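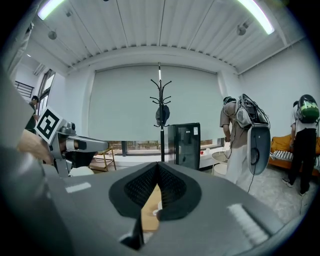

Two of our hand-held grippers in use, with a backpack unit being worn further back in the room.

About Piromberg

Piromberg makes hand-held grippers and the backpack units that go with them. Our customers use them to record how people handle everyday things, and then use the recordings to teach robot arms the same jobs. We sell the kit, hire it out, and run recording sessions for customers who would sooner not do it themselves.

We started in Plomau with one workbench and a single design. There are now 30 of us, split between the workshop, where the grippers are built and repaired, and the recording rooms upstairs.

What we offer

The Nikutel kit is our main product. A full kit has 2 grippers, a backpack unit, cables, chargers and a set of spare fingertips. The fingertips are padded and can be changed without tools. Each gripper is checked and calibrated before it leaves us, and we ask for it back once a year so we can do it again.

Kits can be hired by the week or the month. Delivery is included, and so is a morning's training at your site. Most people are comfortable with the grippers by lunchtime.

Our recording service is for customers who need the data but have no room or staff for the work. You send us a list of tasks and we agree with you how each one should be done. Our operators carry them out in furnished rooms, and we check the recordings before we send them on. Last year we completed almost 220 task lists, mostly household and light packing work.

Who we work with

Our customers are mainly university groups and small robot makers. Mazandarani, our software partner, wrote the programme that comes with every kit and still looks after it. Updates are free for the life of the kit.

Visiting us

The workshop is open to customers from 9 in the morning. Please ring first if you would like to try a gripper, as the recording rooms are in use on most days. Repairs can be left at the front desk with a note of the fault and a phone number.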